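Peel-Off Base Coats, Part 2: Film Thickness and Removal

Saturday, March 24, 2018
Reading time: 5 minutes

In the first part I compared drying times. The question here is how thick a peel-off base has to be before it comes away in one piece, and how much wear you give up to get that. I used two bases: the Wadum Latex Base, which is white in the bottle and dries clear, and the Hamis Easy Lift, which is a PVA type and goes on milky. Both were bought with my own money. The Wadum bottle is already a third gone, mostly because the brush holds too much product and I wipe a lot of it off on the neck.

Method. Left hand Wadum, right hand Hamis. One coat on thumb and index, two coats on middle and ring, three coats on the little finger. Each coat was left until it was fully clear. Over that went two coats of Damasceno cream polish in number 617, a mid gray with no shimmer, then a single coat of the same quick-dry top coat I always use. I capped the free edge on every nail with the color but not with the base. If the base wraps around the edge, water gets under it when you wash dishes, and the nail lifts from the tip.

I ran the whole test two times, a week apart, with the hands swapped the second time. I am right-handed and my right index finger chips everything.

Wear. One coat of Wadum lasted the longest of anything here. Both nails were still on at day five, with tip wear you would see with a normal base. Two coats started lifting at the side walls on day three. Three coats was gone by the second morning, in the shower, as a complete little gray nail on the drain cover. Hamis followed the same order but lost a day at every step. PVA bases soften with long contact with water, so a bath is a bad idea. Hand cream did not seem to matter for either one, provided it went on after the top coat had set.

Removal. One coat of either base does not really peel. It comes off in strips, and the strips stop at the cuticle, where the film is thinnest. I had to finish both thumbs with acetone, which defeats the purpose. Two coats is where it starts working. Push an orange stick under one corner near the side wall, go slowly, and the color follows the base. With Wadum it stretches slightly as it lifts. Hamis is stiffer and tends to snap in half across the middle of the nail.

I filed a note last October saying that buffing first helps adhesion. I take that back. A lightly buffed nail held the Wadum film so well that it took surface flakes with it. Wipe with alcohol, let it dry, and leave the surface alone.

Glitter. Tainá Cordeiro asked about Skakevton toppers over these, so I tried one on the two-coat nails in the second round. The glitter layer makes the polish stack much stiffer, and a stiff stack peels more cleanly. It also pops off sooner, half a day sooner on Wadum. For a weekend manicure I think that is a fair trade. For a work week I would use a regular base and accept the foil wraps.

Settings I am keeping: Wadum, two coats, the first one thin and the second one medium, stopped short of the cuticle by the width of a brush hair or so. No base on the free edge. Hamis stays in the drawer for swatching, where the nail only has to last until the photos are done.

Part 3 will cover storage, because the latex one thickens in the bottle and ordinary thinner turns it to string. Do not put thinner in it.

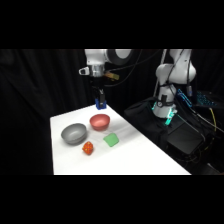
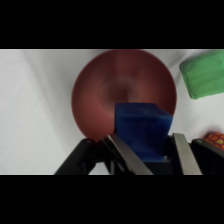
Gray bowl and red bowl on the table; second photo, dark blue cube by a reddish-brown bowl.

3 comments

Tainá Cordeiro
Thank you for testing the topper! Half a day is less than I expected. Did you put the glitter straight on the gray or was there top coat in between?

Reply from the author
Straight on the gray, then top coat over everything. I have not tried it with a layer in between.

Dalva Falcão
My Hamis never goes fully clear, even after twenty minutes. It stays cloudy at the cuticle and that is exactly where it tears. Maybe I am just putting on too much -- the brush is huge.

Contact | Copyright 2018, all text and photos | Back to top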